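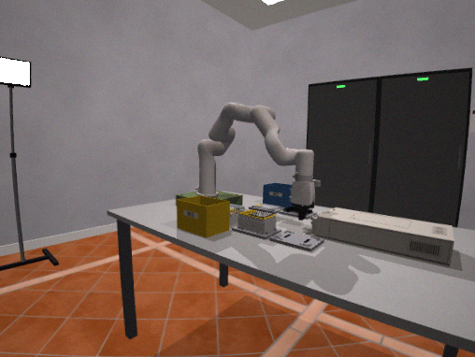
**Nirix opens its well water testing service to all households in the Kelmendi valley**

*For immediate release – September*

Nirix, the independent water laboratory, is pleased to inform that its testing service for private wells is now open to every household in the Kelmendi valley. Until now the service was offered only in the lower villages, where it started as a trial in spring. From this month, families in the upper villages can also order a sampling kit, fill the bottles at home and receive a written result by post or by e-mail.

The Kelmendi valley has almost 2,000 private wells. Many of them were dug by the grandparents of the people who use them today, and for a large part no paper exists which says how deep they are or when the water was last examined. The public water network reaches the lower part of the valley and the main road. Above the main road, the well is in most houses the only source for drinking, cooking and the garden.

**What the trial has shown**

During the trial, Nirix received samples from 468 wells in 38 villages and hamlets. Most results were good. The most frequent problem was the presence of coliform bacteria, which usually means that surface water finds a way into the well, for example through a cracked cover or through a ring that has moved. The second problem was nitrate. It was found more often in wells that lie below fields or near to an old manure store.

The laboratory wishes to underline that a single result describes the water on the day of sampling. A well can give a good result in a dry summer and a poor one after two weeks of rain. For this reason Nirix recommends one test in spring and one in autumn during the first year, and after that one test every year if both results were good.

Households that received a poor result in the trial were offered a second test free of charge after the repair of the well. This offer stays the same in the extended service. The period to use it is now six months, because several families told us that a mason or a well digger cannot always come before the winter.

**How the service works**

The sampling kit is sold under the name Zestura. It contains two bottles, one with a blue cap and one with a white cap, a cooling pack, a form and an instruction leaflet with drawings. The leaflet was rewritten after the trial. In the first version, the step about letting the water run before filling the bottle was printed on the back side, and many people did not see it. It is now the first step on the first page.

The bottle with the blue cap is for the bacteria test. It should be opened only at the moment of filling and must not be rinsed. The bottle with the white cap is for nitrate, hardness, iron and acidity. Both bottles must arrive at a collection point on the same day, before 11 in the morning. Samples that arrive later are not accepted, and the household receives a new kit without extra payment.

Collection points are open in the post offices of the valley and in the Grellent garden shops. Grellent has offered a refrigerator in each of its shops for this purpose and does not take a commission on the kits. A small van of the laboratory visits the collection points every working day at midday.

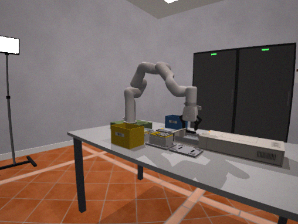

*Laboratory table with storage boxes and a robot arm.*

The written result is sent within eight working days. It shows each value next to the limit for drinking water, and under the table there is a short text in plain words: whether the water can be drunk, whether it should be boiled first, and what the owner should check at the well. In the trial, some owners asked us to explain the units by telephone. A telephone line is therefore open on working days from 9 to 12, and the number is printed on each result.

If bacteria are found that can be a danger for health, the laboratory does not wait for the post. It telephones the household on the same day. Please write the number on the form clearly – this was the field most often left empty.

**Results belong to the household**

Some well owners have asked if a poor result is passed to the authorities or to the neighbours. Nirix does not pass the result of a private well to any third party without the written agreement of the owner. Summary figures per village may be published once a year, but only where enough wells have taken part that no single house can be recognised. Owners who do not wish to be included in these summaries can mark this on the form.

Rented houses are a special case. When the tenant orders the test, the result goes to the tenant, who may show it to the owner of the house. The laboratory cannot give an opinion on who has to pay for a repair.

**Information evenings**

Nirix will hold information evenings in the upper villages during the autumn. Each evening begins at 7 and takes a little more than one hour. The talk explains how a well should be closed at the top, how far away a septic tank should be, and what to do after a flood. Visitors can bring a photograph of their own well and ask for advice. Kits will be on sale at the door, and entrance is free. The dates will be on the notice boards of the villages and in the post offices.

For schools in the valley, a shorter version of the talk is available in the morning hours. Teachers can ask for it through the address of the laboratory.

**About Nirix**

Nirix is an independent laboratory for drinking water, bathing water and soil. It works for private households, farms, guest houses and small municipalities. The laboratory does not sell filters, pumps or other equipment for water treatment, and it receives no payment from companies who do.

**Notes for editors**

Drawings from the Zestura leaflet may be reproduced free of charge if the source is named. Editors who wish to visit the laboratory are asked to write to the press office one week before. Visits are possible in the afternoon, after the samples of the day have been registered.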